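4. Preparing the yearly income statement in Galwood Tax Desk

This section is for people who file for themselves or for one small business. Before you begin, finish the steps in section 3 (Creating the taxpayer file). The program cannot open the statement if the taxpayer file is still marked as draft.

4.1 Entering income

1. Open the taxpayer file and choose Statement, then New.
2. Select the tax year. The year cannot be changed after you save the first page.
3. Enter wages on page A, and interest and dividends on page B. Write the amounts without commas, for example 2000 and not 2,000.
4. If you have rental income, tick the box Rental on page B. Page C will then appear in the list at left.
5. Press Check page. Fields with a mistake get a red border.

Note: The program keeps up to 12 income sources on one page. For more sources, press Add sheet.

Page C asks for each property separately. Please enter the full rent received and put the repairs in the second column. Do not subtract them yourself, or they will be counted two times.

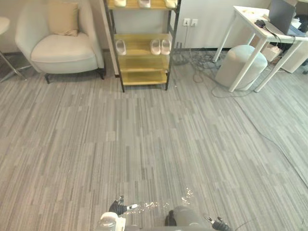 When all the pages show a green mark, the button Totals becomes active. It makes a one-page summary, which you should compare with your own papers before you go further.

4.2 Locking and sending the statement

1. Press Lock. The program asks for your file password.
2. Choose the sending method: Jarby Connect or printed copy.
3. For Jarby Connect, wait until the receipt number is shown. Do not close the window during this time.
4. Save the receipt in the same folder as the statement.

Caution: After 10 wrong passwords the file is closed and must be restored from your last backup.

Caution: Names with special letters, such as Đorđević, must be typed the same way as in your tax registration. The program does not change them to plain letters.

If you see error 423, the file is locked by another user or by a second window. Close the other window and press Lock again. Files imported from Drudus may show this error one time after import, and it is safe to repeat the step.

To correct a statement which is already sent, go to section 6.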